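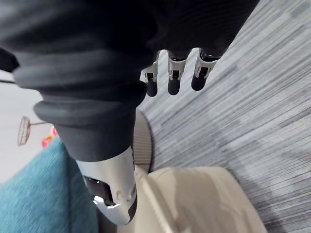
合唱台の点検は、歌い手が乗る前と後のどちらにやればいいですか。
乗る前に一度、全員が乗ってもう一度です。空の台では静かでも、人が立って初めて鳴るきしみがあります。

フリルホルム合唱団 巡回公演 会場安全点検表(記入済み・コメント付き)
会場:ソリスコム音楽堂
点検日:2020年11月7日(土曜日)
点検者:ヤドヴィガ・ルトコフスカ
立会い:ボグダン・ヴィエチョレク(舞台)
出演者:62名
記号:○ 良好 △ 手直しして使用 × 使用不可 ー 該当なし

一、搬入口と舞台袖
搬入口の段差に渡し板がある ○
袖の通路に物が置かれていない △
袖の足元灯が点く ○
反響板の後ろに人が入れないようになっている ○
コメント:通路には譜面台の箱が積んでありました。ボグダンさんと二人で奥の倉庫へ移して解決。それにしてもこの袖、広いです! 前回の会場では出番待ちの列が階段まで伸びていたので、全員が並べると分かったときは思わず声が出ました。足元灯は青で、客席に漏れません。すばらしい。

二、合唱台(ルタッハ製・組立式)
脚の留め具がすべて掛かっている △
段どうしの連結金具 ○
最上段の後ろの手すり ○
踏み面の滑り止め ○
段の端の白テープ ×→貼り直して○
全員が乗った状態でのきしみ、揺れ ○
コメント:下手側の脚で留め具が二か所、半分しか掛かっていませんでした。見た目ではほとんど分かりません。手で押して「カチッ」という音を聞くこと、これに尽きます。白テープは照明を落とすと見えないほど汚れていたので、全部はがして貼り直しました。貼り直した後の台の見やすいこと! 低声の皆さんに最上段で足踏みしてもらいましたが、びくともしませんでした。ついでに一節歌ってくれて、点検中にいちばん得をしたのは私だと思います。 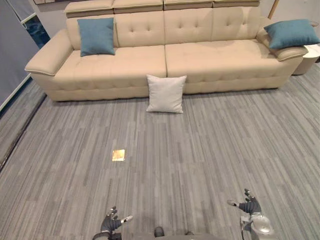 足踏みの確認は、次の会場でも必ず低声から始めてください。上段に慣れている人が先に乗ると、ほかの人も落ち着いて上がれます。手すりの高さは台を組む場所の床で変わるので、舞台に前下がりの傾斜がある会場では測り直しをお願いします。二月の公演先は傾斜舞台だと聞いています。

三、ピアノとその周辺
キャスターの固定 ○
大屋根の突上棒 ○
椅子の高さ調節ねじ △
ピアノと合唱台の間に人ひとり通れる幅がある ○
コメント:会場のピアノはトマシェフスキさんの調律済み。椅子のねじが少し渋く、回すと途中で引っかかります。座って使う分には問題なし、ただし高さを変えるときは立って両手で。突上棒の受け皿に前の催しの鉛筆が一本入っていました。ここは毎回のぞく価値があります。指揮台からピアノの鍵盤までの見通しもよく、伴奏の先生が大喜びでした。

四、電気と音響
延長コードの被覆に傷がない ○
舞台を横切る配線に養生がある △
床のコンセントの蓋 ○
スピーカースタンドの脚が開ききっている ○
スタンドの落下防止ワイヤー ○
マイクのケーブルの余りを巻いて留めてある ○
コメント:指揮台の裏を通る一本だけ養生が足りず、ゴムマットを足しました。今回は司会用のマイクだけなので配線が少なく、とても気持ちのいい舞台です。 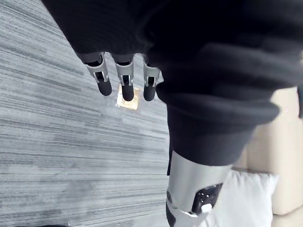 配線が少ないときほど、リハーサルの後でもう一度見てください。録音係が後からケーブルを引くことがあり、その一本は朝の点検表に載りません。録音の有無は前日までに確認し、引く場合は客席側の壁沿いにまとめるよう頼んでおくと、当日の手直しがずいぶん減ります。

五、照明
吊り物の下に合唱台の最上段がかかっていない ○
灯体の安全ワイヤー(会場側が点検、記録を確認) ○
暗転中に段の端が見える ○
最上段での暑さ △
コメント:最上段の中央はかなり暑いです。実際に立って一曲分待ってみました。本番では曲間に明かりを一段落としてもらえることになり、照明の方の返事の早さに感激しました。袖に水を置く位置は上手側の台、床には置かないこと。気分が悪くなった人はその場で座る、隣の人は歌い続ける。この約束は開演前に全員で声に出して確認します。

六、客席と避難
非常口の表示灯 ○
非常口の扉が内側から開く ○
客席通路に補助椅子がない ○
出演者の避難経路を全員が歩いた ○
避難後の集合場所の掲示 △
コメント:客席はほぼ1000席。最後列に座って舞台を眺めると、これだけの広さなのに指揮者の息づかいまで届きそうで、わくわくしました。避難経路は下手袖から中庭へ抜ける道です。衣装の裾が長い人が多いので、階段では片手で裾、片手で手すり。集合場所の紙は楽屋にしかなかったため、袖の扉にも一枚貼りました。

七、共用の備品、その他
救急箱の中身と期限 ○
担架の置き場所 ○
楽屋の鏡の電球 △
貸出用の踏み台 ー

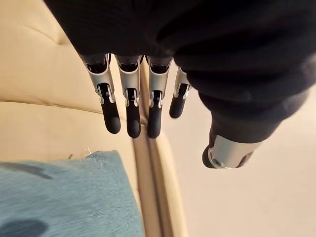
写真:黒い布と金属の指。指先は黒。

コメント:楽屋の電球は一つ切れていて、会場に連絡済み。救急箱は最高の整い方で、のど飴まで入っていました(うちの団の箱にも入れたい!)。

申し送り
ルタッハの合唱台の留め具は、予備を次の便に積むこと。
白テープは幅の広いほうを買う。細いほうは角がすぐ浮きます。
ゴムマットは会場のもの。終演後、舞台監督卓の横へ返却。
撤収時の合唱台は上段から外す。台車に乗せたら帯を締めてから動かす。

判定:△の項目はすべて手直しまたは連絡済み。使用可。
署名 ヤドヴィガ・ルトコフスカ
確認 ボグダン・ヴィエチョレク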